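Search news Search Go
Topics Regions Archive

Vindstead opens training room where people teach household robots by remote control

22nd January
Reading time: 2 minutes

Vindstead has opened a furnished bedroom at its Luvville site where operators teach a walking robot to do small household jobs by steering it through them. The firm plans to record 1000 runs there by July, most of them with a shopping-style basket and a set of open shelves.

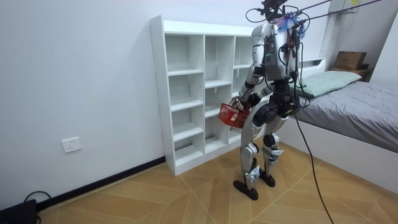 By Carolina Mendes, technology reporter

The operator wears a headset and holds a controller in each hand. When she moves her arm, the robot moves its own, and the joint positions are saved along with video of the room. Those recordings are then used to train software that should let the robot do the job without help.

Carrying a basket by its handle was picked as one of the first tasks. Celeste Tavares, who runs the project, said it was harder than it sounded, as the robot has to keep its balance with a weight hanging from one hand while it lines itself up with the furniture.

"A person shifts their feet without thinking," she said. "The operator has to learn to do that for the machine, and for the first week she is usually too quick."

Five operators have been trained so far, and each works in sessions of 48 minutes before a break. Tiago Rebelo, one of the five, said the handle was the part he had to practise most. "You get used to judging the depth," he said. "Then somebody moves the shelf and you start again."

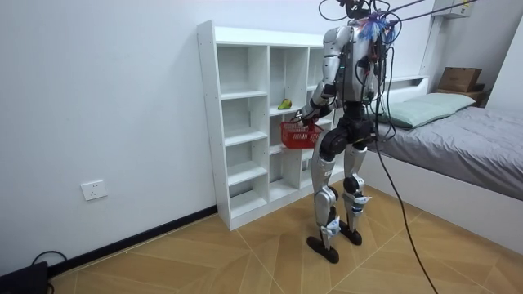

Runs that go wrong are kept but marked separately, so that the software can be tested against them later. Yu-ting Fang, who checks the recordings, said she throws out only those where the signal between the controllers and the robot has dropped.

The work is being done with El Idrissi, a care equipment supplier that wants to know if such machines could fetch and put away light items for people who find bending difficult. It is paying for two of the operators.

Albertina Pinheiro of El Idrissi said a trial in real homes was still a long way off - no date has been set, and the firm has not decided if it would sell the robot or rent it out.

A second room, laid out as a kitchen, is due to open at Vindstead's Surkach office in July.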